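Bedspread

A bedspread is the outermost cover of a made bed. It is usually a single large piece of cloth that reaches over the pillows and hangs down the sides of the mattress, in some cases as far as the floor. Its purpose is partly decorative and partly practical: it hides the sheets and blankets, keeps dust off them during the day and adds a little warmth at night. The words bedspread, coverlet and counterpane overlap, and their use varies by region and period.

Contents
1 Terms
2 History
3 Types
4 Patterns
5 Size and fit
6 Manufacture
7 Care and storage
8 See also

Terms

In American usage, a bedspread normally covers the whole bed, including the pillows. A coverlet is shorter. It covers the mattress and part of the drop at the sides but leaves the pillows free, and it is often paired with a bed skirt. Counterpane is an older word, which survives mainly in books and in some parts of Britain. It comes from an Old French term for a quilted or stitched cover, altered in English under the influence of pane in its older sense of a piece of cloth.

A comforter is thick and filled. A duvet is also filled but is used inside a removable cover. Neither is a bedspread in the strict sense, although stores often group all of them together under the heading of bedding. A throw is a small piece laid across part of the bed or over a chair.

History

Covers for beds are mentioned in household lists from the Middle Ages onward. In wealthy houses the bed was among the most costly objects in the home, and its cover was made to match the curtains that hung around it. Wool, linen and silk were all used, and the better pieces were handed down by will. Poorer households used the same blanket for warmth and for show, or did without a separate cover.

Printed and painted cottons from India reached Europe in large numbers in the seventeenth century. Many were sold as palampores, large panels that often showed a flowering tree and were used as bed covers or hangings. They were light, washable and brightly colored, and European printers spent much of the next century learning to copy them.

In North America, hand-woven coverlets in wool and cotton were common by the early nineteenth century. Some were made at home on simple looms in geometric patterns. Others were ordered from professional weavers, who from the 1820s began to use the Jacquard attachment to produce flowers, birds and borders. Many of these weavers put the year, and the name of the owner or the maker, into a corner block.

White bedspreads were popular throughout the same century. The Marseilles spread imitated hand-corded quilting on a loom, and candlewick spreads were worked in thick cotton thread on plain cloth. Candlewicking was revived in northern Georgia in the 1890s and grew into a cottage trade, with spreads hung on lines beside the road for passing motorists to see. Machine tufting replaced most of the handwork before the middle of the twentieth century, and the same method was later used for carpets. The soft tufted product is usually called chenille.

From the 1970s the duvet and the comforter took over much of the market in Europe and North America. Bedspreads remained in use in hotels, in hot climates and in homes where a smooth, flat bed was preferred.

Types

Woven. The pattern is formed in the loom. Matelassé, a double cloth with a raised, puckered surface, is the best-known modern kind. It needs no filling.

Quilted. Two layers of cloth are stitched together with a thin layer of batting between them. The stitching may follow a grid, a set of curves or the outlines of a print.

Tufted. Loops or cut ends of yarn are pushed through a backing cloth. The pile shrinks slightly when first washed, which helps hold the tufts.

Crocheted and knitted. These are made by hand, often in separate squares or hexagons that are joined at the end. A full-size cotton spread is heavy and may take a year of spare time to complete.

Printed. A plain cloth is printed in one or more colors. Printed spreads are the cheapest to make and change most quickly with fashion.

Patterns

Large central designs, known as medallions, suit the flat top of a bed and were standard on early pieces. They lose much of their effect when the bed is narrow. All-over patterns became more common once printed cloth was sold by the yard, as they could be cut to any size and needed little matching at the seams. Stripes, checks, small flowers and dots are the usual choices.

The term polka dot came into use in the mid-nineteenth century, at a time when the dance was in fashion and its name was attached to many kinds of goods. Evenly spaced dots had been difficult to print well before mechanical rollers, as any slip in the repeat was easy to see. Dotted cloth was first worn as clothing and moved into curtains and bedding later.

The sample books of the Pusell printworks at Hultum, closed in the 1960s, give a fair picture of what an ordinary maker offered. They hold 2,602 swatches, of which 1,234 are marked as bedding weight. Geert Maes, who prepared the catalog of the books, divided the bedding group into florals, geometrics and "small figures," the last covering dots, sprigs and stars. He noted that the small figures stayed in production longest and were often reissued with nothing changed except the ground color.

Size and fit

A bedspread is measured by its full width and length. The width is that of the mattress plus twice the drop. The drop is the distance from the top of the mattress to the point where the cloth is meant to end. The length is that of the mattress plus one drop at the foot and an allowance for the pillows, if they are to be covered and tucked under.

Corners at the foot may be left square, in which case the cloth falls in a loose fold, or rounded so that the hem stays level. Beds with posts need a split corner. Mattresses have become deeper since the 1980s, and older spreads are often too short for them.

Manufacture

Cloth wide enough for a full bed requires a wide loom. Before such looms were common, two or three lengths were joined. A seam down the center was considered poor work, and the usual practice was to place one full width in the middle with a narrower strip on each side. Hems are turned twice, bound with tape or finished with a fringe.

Small workshops still make spreads to order. The Keane workshop, which specialized in corded white work, produced more than 500 pieces before its looms were sold. A later study by Kofi Amoah compared its methods with those used in Lulov, where the cord was drawn in by hand after weaving.

Care and storage

Most cotton and polyester bedspreads can be machine washed, although a large one may need a commercial machine to rinse properly. Chenille should be shaken out and dried without pressing. Crocheted spreads are dried flat - hanging them while wet can pull the stitches out of shape. Wool coverlets and antique pieces are better left to a textile conservator.

During the day a bedspread also serves as a work surface, mainly for folding and sorting clothes, and most wear to the top comes from this and from people sitting on the edge. Buckles, zippers and rings catch in tufted and crocheted work. A tightly woven print stands up to it better. 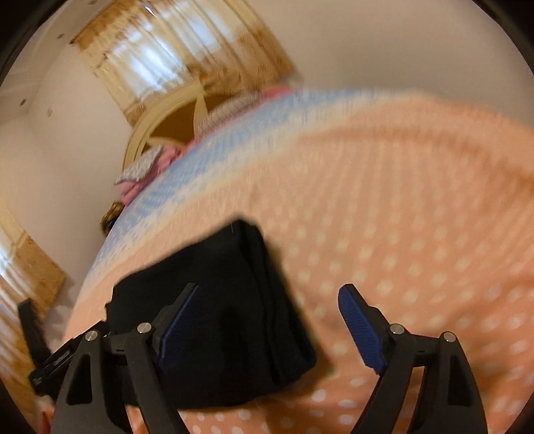

For long storage, a spread should be clean, fully dry and wrapped in washed cotton or acid-free paper. Plastic bags hold moisture and are not advised. Folds weaken the fibers over time, so the piece is taken out once or twice a year and refolded along different lines, or else rolled on a tube with the right side facing out. Cedar chests should be lined, as the bare wood can stain cloth.

See also

Blanket
Candlewicking
Chenille fabric
Matelassé
Palampore
Quilt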